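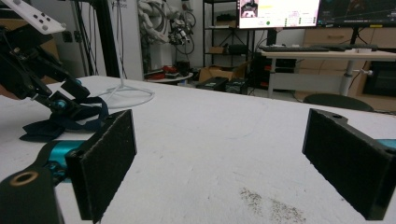
Keeping a Restaurant List in a Spreadsheet

A list of places to eat tends to start as a note on a phone and becomes hard to use after a few dozen entries. The steps below turn it into a sheet that can be sorted by area, happy hour and date visited. Any spreadsheet program will do.

Step 1. Set up the columns

Open a blank sheet and enter these headings in row 1:

Name
Area
Type of food
Happy hour days
Start
End
Status
Visited on
Order again

Freeze row 1 so the headings stay in view while scrolling.

Step 2. Enter the places

Use one row per location. A restaurant with branches in Branton and Farkcombe gets two rows, as hours and menus often differ between them. Spell each area the same way every time. "Farkcombe" and "Farkcombe center" will sort as separate areas.

Step 3. Format the times

Select the Start and End columns and set the format to Time. Type 4:30 PM, not "half past four" or "4.30". Text entries sort below real times and are skipped by filters. If a happy hour runs at two different times in the week, give the second one its own row.

Step 4. Limit the Status column

Add a drop-down with three values: To visit, Visited, Closed. Do not delete closed places. They tend to get added again from old reviews.

Step 5. Build the filter views

Create 2 saved views:

Tonight: Status is To visit, Happy hour days contains the current day, sorted by Start.
Return: Status is Visited, Order again is not blank, sorted by Area.

My own sheet has 79 rows, and the Tonight view usually cuts it down to a number that fits on a phone screen.

Step 6. Check the hours

Posted hours go out of date. Call any place not checked in the past 30 days before making the trip. Add a column named Checked on if you want to track this.

Troubleshooting

Days filter returns nothing: use the same short form throughout (Mon, Tue, Wed).
Dates show as five-digit numbers: set the column format to Date.

Last updated Sun 8 May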